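Quand j'ai choisi de travailler sur la façon dont les journaux locaux racontent les mariages forcés, ma tutrice m'a prévenue : tu vas lire beaucoup de choses pénibles. Elle avait raison ! J'ai commencé en septembre avec les archives du Fletatik, le quotidien de Tristley, et j'ai gardé 153 articles (j'en avais ouvert jusqu'à 600, mais la plupart parlaient de mariages tout court...).

Premier constat, et il m'a vraiment énervée : la victime a rarement la parole. On cite la police, le voisin, parfois l'avocat de la défense, et elle, elle a droit à une demi-phrase. Dans cinq articles seulement, on donne un numéro d'aide à la fin. Cinq ! 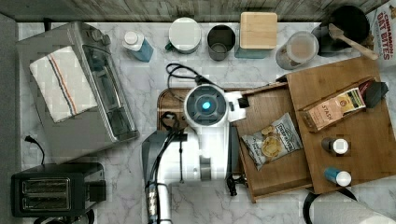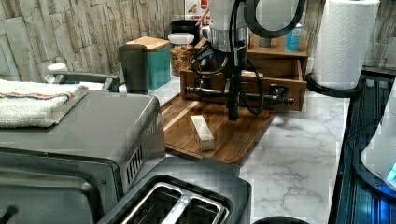

Pour comparer, j'ai pris aussi la feuille hebdomadaire de Durkitz, plus petite, avec 185 numéros numérisés par la fondation Laskowska. Là, surprise, le ton est plus sobre : pas de « drame familial » en titre, et le mot « contrainte » arrive souvent dès le chapeau. Je pensais trouver l'inverse.

Côté méthode, j'ai tout codé à la main dans un tableur, le soir, avec trois couleurs (titre, sources, vocabulaire). C'est long et je me suis trompée de colonne pendant toute une semaine, donc j'ai dû reprendre le début. Il me reste à relire les brèves, que j'avais mises de côté parce qu'elles ne sont presque jamais signées.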